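자료실 > 발표 원고 > 급배수 소음 > 발표자 노트

슬라이드 1. 공동주택 배수 소음의 전달 경로
인사 생략. 오늘 범위는 세대 내 배수관에서 아래층 천장으로 넘어가는 고체 전달음으로 한정한다. 급수 쪽 수격 현상은 질의 시간에만 다룬다.

슬라이드 2. 측정 조건
대상은 Clovholm 단지의 208개 세대. 세대당 5회 측정하고 산술 평균이 아닌 에너지 평균을 사용. 배경 소음과의 차이가 부족한 데이터는 분석에서 제외했다. 제외 기준은 배포 자료 부록 참조. 여기서 오래 머물지 말 것.

슬라이드 3. 주방 배수 계통
배수구에서 트랩, 횡지관, 입상관 순으로 설명. 가진원은 낙하수와 트랩 내 공기 혼입 두 가지로 구분한다. 2조 싱크는 두 배수구의 합류 위치를 도면에서 먼저 확인해야 한다. 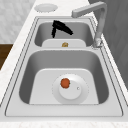

Cluvau 건축음향팀 / 발표: 도한결

대리석 상판에 설치한 스테인리스 2조 싱크, 큰 볼 바닥에 원형 배수구. 볼 바닥은 면적이 넓고 얇은 판이므로 낙하수에 의한 굽힘 진동을 별도 항목으로 잡는다.

슬라이드 4. 주파수 특성
2000 Hz 이상 대역은 천장 마감재에서 대부분 감쇠된다. 문제는 저역. 관 지지 철물이 슬래브에 직결된 세대에서 레벨이 높게 나왔고, 최댓값은 43 dB(A). 그래프 세로축이 A특성 보정값임을 구두로 밝힐 것.

슬라이드 5. 대책
지지 철물에 방진 고무 삽입, 슬래브 관통부 절연, 횡지관 차음재 피복. 시공 순서상 관통부가 우선이다. Grirkholm 현장 적용 결과는 12월에 정리되므로 수치를 묻는 질문에는 답을 보류한다.

슬라이드 6. 질의
예상 질문: 기존 세대 보수 가능 여부. 천장 점검구가 있으면 철물 교체까지 가능하고, 관통부는 철거를 수반한다.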